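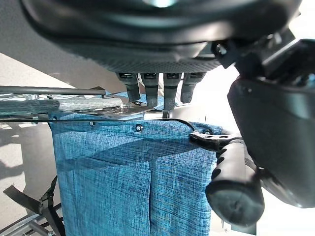 Four Fingers, One Wheelchair: Rekha Kashyap on Picking a Hand

Rekha Kashyap has compared robot hands for 14 months and says the work has ruined her for doorknobs. "I grab one and think, well, that's a power grasp, show-off."

Her group at Woltik is trying out two hands on the same pair of arms, using the kind of furniture you'd find on a hospital ward. One is the Torkberg, which has more joints and, in her words, "more opinions." The other is the Lurnovix, which closes when told and opens most of the time.

I asked which was better. She sighed the way mechanics sigh.

"Better at what? Ask me about cloth and I'll say one thing. Ask me about a push handle and I'll say the opposite, and then Hwa-young will come in and disagree with both."

Hwa-young So writes the controllers. She did come in, and she did disagree. Handles, she told me, are where people get overconfident. "A handle is a nice fat cylinder, so everybody figures it's solved. Then you have two arms holding one chair, and each arm has its own idea of where the chair is."
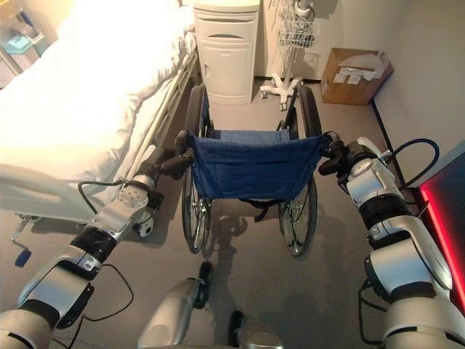

Her fix is to let one hand lead and keep the other one soft, a setting the group calls Chaudhary mode after the street the lab is on. In July they logged 400 grasps with it and threw out 13 for reasons Kashyap described as "cable."

Cable comes up a lot. So would like the next wrist to have less of it. Kashyap would like the next wrist to arrive on time — she has been quoted two delivery dates and believes neither.

And the wrist camera? "Wonderful," Kashyap said. "It gives you a terrific view of the hand. Every so often you also get to see what the hand is doing."

They plan to swap hands again next week, if So can find the right screws.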